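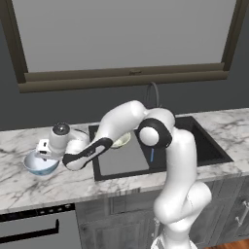
Hard Water, Soft Water: Testing the Taps of Destholm

Final report, Environmental Science project

Introduction

Anyone who has lived on both sides of Destholm will tell you the water is different. On the north side the kettles turn white inside and shampoo barely lathers. On the south side it feels slippery in the shower, and people complain that they can never get the soap off. I grew up on the north side and never thought about it until we did the unit on groundwater, and then I couldn't stop thinking about it!

The town has 2 sources of water. The north side is supplied from Koreck Spring, which comes out of the limestone at 604 feet above sea level. The south side is supplied from Brama Reservoir, which collects rain and snowmelt from the hills. My question was simple: how different is the water, and does it change anywhere along the pipes?

Background

Water is called hard when it carries a lot of dissolved calcium and magnesium. Rain starts out soft. When it soaks into the ground it picks up carbon dioxide from the soil and becomes slightly acidic, and that weak acid dissolves limestone very slowly. Water that runs over granite and into a reservoir doesn't have much calcium to pick up, so it stays soft.

When hard water is heated, some of the calcium comes back out as a solid. This is the chalky stuff in kettles, usually called scale. Soap also reacts with calcium and makes scum instead of suds, and that reaction is the basis of the test I used.

Method

I collected 23 samples of cold tap water from homes, the library, the school and a bakery, all in October. Each was taken after letting the tap run for a minute, in a clean bottle rinsed with the same water. I measured 100 milliliters of each sample into a flask, added soap solution from a burette a little at a time, and shook the flask after each addition. I wrote down how much soap it took to get a lather that stayed until the timer went off. More soap means harder water.

I also boiled part of each sample, let it cool, and ran the test again. Boiling removes the "temporary" hardness, so the drop between the two readings shows how much of it there was. I did a blank with distilled water every morning before starting.

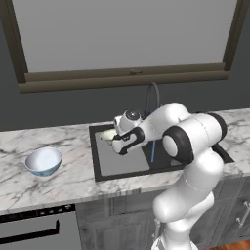
Scale was the part of the project people most wanted to talk to me about. Everyone who gave me a sample had an opinion on it, and several wanted to show me a shower head. I ended up adding a short survey asking where in the home people noticed it first. Kettles came out on top, then shower doors, then kitchen sinks. The color of the sink seems to matter a lot here. On a dark one with a black rim, like the one shown, chalky marks are much easier to spot than on white enamel, so I had to be careful not to treat "we see a lot of scale" as the same thing as "we have a lot of scale." The soap test doesn't care what color anything is, and I relied on that for my conclusions.

Results

The north side samples all needed far more soap than the south side samples, with no overlap between the groups. I expected a difference but I did not expect it to be that clean. Boiling cut the north side readings sharply and hardly changed the south side ones, so most of the hardness from Koreck Spring is the temporary kind. That fits with limestone as the source.

The surprise was Malabanan Street, which runs through the middle of town. Samples from there fell in between, and one tap gave a hard reading in the morning and a softer one at 6 p.m. I tested it again the following week and got the same pattern. My best explanation is that the two supplies meet near there and the mix shifts with demand, but I would need pipe maps to be sure.
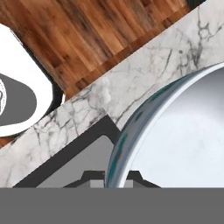

J. Malabanan

Sources of error

Judging when a lather is "permanent" is partly a matter of opinion. I used the same timer and tried to shake each flask the same way — my arm got tired, so the later ones probably got less shaking. The soap solution also went cloudy near the end of the project and I had to make a fresh batch, which I checked against the old one using a tap sample from school.

Vinegar and acidic surfaces came up in the survey too. A few people clean off scale with vinegar, and it works because acid dissolves calcium carbonate. The same chemistry means vinegar should be kept off marble and limestone, and I added a note about this to the handout I gave to people who took part.

Next steps

I would love to repeat the whole thing in spring, when snowmelt is filling the reservoir, and take readings on Malabanan Street every hour for a full day. A proper titration with EDTA would give hardness in real units instead of milliliters of soap. I'd also like to sample the spring itself, before the water goes into the pipes.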